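Vevodside Garment Handling, Set-up Guide for Floor Staff
Section 3: Working next to the rack arm
Rev. 15 Dec 2020, H. Schumacher

Read this before your first shift with the arm. Old section 3 (hand sorting) is gone, throw out your printed copy.
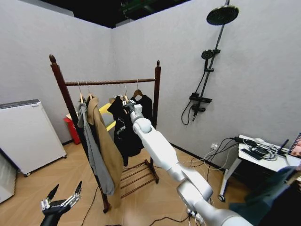
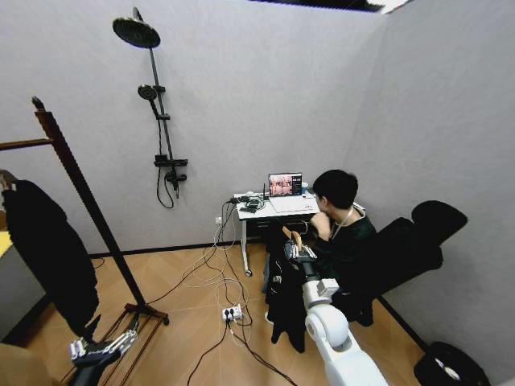 Arm at the rack, black garments.

GARMENT HANDLING > DAILY SET-UP

3.1 What changes for you

The arm takes over the lifting and re-hanging. You used to do that for most of a shift. Now you load the rack, check what comes off it, and sit at the desk when it is your turn on the laptop. Same pay grade, same breaks. Desk turns are 40 minutes, then swap. No double turns, even if your partner is fine with it.

Tagging and stain check stay with people. The arm does not know a stain from a logo.

3.2 Before you start

1. Sign in on the sheet by the door. Write your name so someone can read it.
2. Take off scarves, loose sleeves, long necklaces. Lanyards are OK at the desk. Off or tucked in when you load.
3. Walk the floor once. Anything lying where you step, move it or tell the lead.
4. Look at the cables. Pinched or frayed, stop here and call Purkholm support.
5. Push the rack gently at one post. Should not rock. If it does, tighten the feet.
6. Desk casters locked.

CAUTION: Power strips stay where you can see them. Do not put bags, coats or bins on top.

3.3 Loading the rack

1. Arm must be parked. Check the status line in Atetti, it says PARKED in capitals. "Idle" is not parked.
2. Hang garments one to a hanger, fronts all the same way.
3. Leave a hand's width between hangers. Tight hangers are the number one reason for a bad grip.
4. Long coats: button the top button. Otherwise they slide off when the shoulder gets lifted.
5. Wooden hangers only. Wire ones bend, thin plastic ones snap.
6. Step back past the desk. Say "clear" out loud. Yes every time.

Note: two black garments side by side are harder for it to tell apart. Put something lighter in between if you have it. If not, widen the gap.

3.4 Starting a run

1. Person at the desk opens Atetti and picks the day's list.
2. Set speed to 42 for the first run of the day. After that the lead can raise it, 100 is never used with people in the room.
3. Press Start, keep one hand near the keyboard.
4. Watch the first garment all the way. Then you can do your notes.

CAUTION: Do not reach in to straighten a sleeve while the arm is moving. Do not reach in if it has paused either. Paused is not parked. See 3.3 step 1.

3.5 When it goes wrong

Garment dropped: stop, park, pick up, check for dirt, back on the rack. Log it.

Gripper has the cloth and not the hanger: this can be normal, some lifts start at the shoulder. Wait for the lift to finish. If it is still pulling and the rack starts to tip, hit stop.

Same garment fails 3 times: take it off the list and do it by hand. Don't keep trying, you will loose more time than you save.

Hand stays open and won't close: restart from the desk. Still open, call Purkholm.

Screen frozen: red stop first, laptop second.

3.6 Log and handover

1. Write down drops, stops and anything odd. Short is fine. "Tan coat slipped, top button open" is a good entry.
2. Park the arm, wait for the word PARKED.
3. Tell the next person what is left on the list. Face to face, not a sticky note.
4. Sign out.

The log is for fixing the set-up. It is not used to rate anybody, that was agreed at Baptiste when they put theirs in and the same goes here. If a lead tells you otherwise come to me.

3.7 Hours and retraining

Everybody who did hand sorting gets the desk training, two half days. Around half the team has had it so far, the rest by April. Until you've had it you can load and check but not press Start. If standing and watching turns out harder on your back than the lifting was, say so, we can move the turns about.

Questions about hte schedule: Harriet Schumacher, front office. Faults: Purkholm support, number is on the desk.

Next: Section 4, Cleaning the gripper pads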